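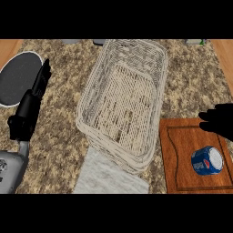 Week 9 handout: Looking at the Kalitz kitchen pack

Notes for the buying-a-kit unit. Read before lab, bring your own notes on top.

Last time I promised we'd stop talking about arms in general and pick apart something you could really order. So this week it's the Kalitz kitchen pack, a simulation kit sold by Stisdale. You get a two-armed robot with dark hands, a set of kitchen counters, a pile of household objects, and a task editor to string them together. I've been living with the trial license for a while now and I have opinions (you knew I would!).

What you pay for

The teaching license is $2,295 a year for one lab. That covers 77 object models and as many seats as you can fit on one server. The support plan is extra, and I'd skip it the first year. The forum is good and the people on it answer faster than the help desk ever did for me. There's also a small student version, which is free but locks you to a single counter and won't let you save your own layouts. Fine for homework, no good for projects.

The object set is the best part. Whoever picked it has thought about what makes grasping hard. Take the wire basket, one of my favorites. It's all lattice, walls and floor, so you can see the granite straight through the bottom. A hand can close on the rim, which is thick and friendly, or it can try for the wall and get itself into trouble. Now set one end of that basket on a folded cloth, as in the counter layout we're using, and ask yourselves what you'd want the robot to know before it pulls. Does the cloth come along? Should it?

Then there's the soda can lying on its side on the cutting board. I love this one as a teaching object. A can standing up is a first-week problem. Lay it down and suddenly you care which way it points, how wide the fingers open, and what a clumsy nudge would do. The board has a groove cut around the inside of its edge, so part of your homework is to find out whether the groove in the model is real geometry or just painted on. (I know the answer. Go look.)

Where the kit gets thin

Cloth. I'll say it plainly, the cloth model is weak. It looks lovely lying there folded, but when I dragged a basket across it in my own tests it moved like a stiff mat, and lifting it by a corner gave me something closer to cardboard. If your project has laundry or dish towels in it, please come talk to me before you commit.

Contact on thin wire is the second one. The pack ships with 2 collision settings for the basket, coarse and fine. Coarse treats the walls as solid sheets, so a finger can never slip through a gap. Fine does it properly, and on our lab machines it slowed everything to a crawl, roughly 400 milliseconds for a single step when both hands were touching the basket. I ran coarse for practice and fine for the final check, and I'd suggest you do the same.

The camera view took me some getting used to as well. You look down at the counter from an angle, and an arm can easily stand in front of something you care about. The left arm over the oval tray is a good case. Before you write a single line, ask what your program can see and what it only thinks is there.

How it stacks up

Cronin sells a similar pack for less money. Its hands are nicer to control, I think, but the objects are mostly boxes and balls, and you'd spend the whole term building your own kitchen. Grellcombe goes the other way, with gorgeous rooms and very little you can pick up. For a class like ours I keep landing on Kalitz, weak cloth and all. If you were setting up a real research lab I might argue differently, and we'll have that argument in week 11.

For lab

Load the counter layout with the basket, cloth, board and can. Don't move anything yet.

Write down two ways to get the can into the basket, one with the right hand only and one using both hands. Sketches are fine, and mine are terrible so don't be shy.

Run your first plan on coarse. Note where it goes wrong, and save the log even if it's ugly.

Switch to fine and run the same plan once. Bring both logs.

Write half a page as if you were advising a school that has the money for one kit and no second chances. Would you buy it? I want your reasons, with something from your own logs behind each of them. "It looked realistic" gets you no points!

Reading for next week is the chapter on grasp planning, first half only. Skip the proofs for now, we'll do those together on the board.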